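Railings, Stairs and Balconies: Our Indoor Gallery

Welcome to the indoor half of the Pollock gallery! We've been collecting railings for years now (the whole archive stands at 3,023 pictures) and the ones from inside buildings are still the ones we go back to most. A railing indoors has to get on with the walls, the lights and whatever furniture gets pushed up near it, and when it does, it's a joy.

Tillovari Mill, main stair
Oak handrail on thin steel uprights, 7 flights of it. The handrail was oiled in June and the colour has come up beautifully, like strong tea. Do go up to the top landing if you ever visit!

Tillovari Mill, back stair
Much plainer and painted dark green. We love the little scrolled end at the foot, which must have been grabbed by every child in the building for 60 years.

Clirkia Hall, gallery front
Turned spindles, fat ones, with a rail wide enough to rest your elbows on. Good for concerts.

Prillel Library, reading floor
Glass panels with a brass top rail. Fingerprints are a nuisance, but the light that gets through to the desks below is lovely, especially at four in the afternoon.

Workshop with a mezzanine
Black metal against white walls, always a winner with us. The balcony on the left has horizontal bars, and over on the right another railing runs off at a diagonal along the upper level. The dark metal round the big glass wall at the back goes with both.
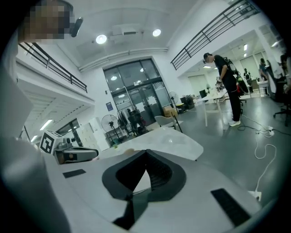
Horizontal bars do seem to split people. Some find them a bit like a ship's deck, and we'd say that's exactly the appeal! They look long and calm on a high wall and they suit a big bright room far better than anything fussy. If you're painting your own, try a satin black before you go for gloss, and do a test piece under the lights you'll be living with.

More stairs and landings are on the next page, along with the outdoor set from Clirkia.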